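How do people plan what to buy for a robot?

If you wanted a robot to sweep up spilled beans, what would you need to buy first?
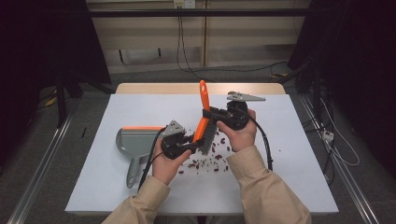
Start with the job

Before anyone spends money on robot equipment, they write down the job they want done. It helps to be exact. "Clean the house" is too big. "Sweep dried beans off a table and into a dustpan" is much better, as you can work out what it needs.

For this job you need a brush, a dustpan, a bag of beans and a table. You also need something to hold the brush. A robot does not have fingers like yours. It often has a gripper, which works a bit like a pair of tongs. It opens, closes on an object and holds it.

Why are people holding the grippers?

Look at the photo again. The two grippers are in a person's hands, and the brush is held between them. People can use hand-held grippers to show how a job is done. The movements can be recorded, and a computer can use the recordings to learn the job. Later, a robot with the same sort of gripper can try it.

This matters for the shopping list. Hand-held grippers usually cost much less than whole robot arms, so a team can buy the grippers first, practise lots of jobs, and buy the arm when they know which one they need.

What is a budget?

A budget is a plan for money. It says how much you have and what you will spend it on. You have a budget too, if you get pocket money and save some of it for later.

Imagine a small workshop in the town of Trorkley. The workshop has £1000 to spend on its bean-sweeping project. The people there look in two catalogues. One is from a shop called Bemow and the other is from a shop called Rustad.

Bemow sells a pair of hand-held grippers for £743. Rustad sells a pair for £583. Which should they choose?

The Rustad pair is £160 cheaper. But there are questions to ask before choosing:

Do the cables come with it, or are they extra?
Can you buy new finger plates when the old ones wear out?
Will the grippers fit the robot arm you want to buy later?
How long does delivery take?

In Trorkley, they find that the Rustad cables are extra and cost £60. That makes £643 altogether, which is still less than £743. They choose Rustad and have £357 left.

The small things

It is easy to think only about the big, exciting parts. Small things cost money as well, and a project can stop for a week if one of them is missing. Grippers with cables need to be plugged in to something, so you may need extra sockets. You might need stands, a cover for the table and a box to keep everything in.

Brushes and dustpans are cheap, but it is worth buying more than one kind. If a robot has only practised with one brush, it may get muddled when it meets a different one. The Trorkley workshop puts 4 brushes on its list, each with a different handle.

Beans are cheap too. They are good for practice because they roll and spread out, and you can tip them out and sweep them up again many times. Flour would be a lot harder to clear away.

Keep some money back

Things break and people forget things. Good planners leave part of the budget unspent for this. The workshop keeps £100 back. In February one of its cables stops working, and the money is there to buy a new one.

Plan for space and time

Equipment needs somewhere to go. Measure the room before you order a table. Check where the wall sockets are, and make sure cables will not trip anyone up. You need time on the plan as well, for unpacking, setting up and learning how everything works.

Try it yourself

Choose a job for a robot, such as putting pencils in a pot. Call your robot Luvov, or pick your own name. Then write:

1. The job, in one sentence.
2. Everything the robot would need to touch or hold.
3. Everything that has to be plugged in.
4. Which things you already have at home or at school.
5. What you would buy first, and what could wait.

Ask an adult to help you look up some prices. Add them up and see if you have any money left to keep back.

Words to know

Budget: a plan for how to spend money.
Gripper: the part of a robot that holds things.
Catalogue: a list of things a shop sells, with prices.
Spare: an extra one, kept in case the first one breaks.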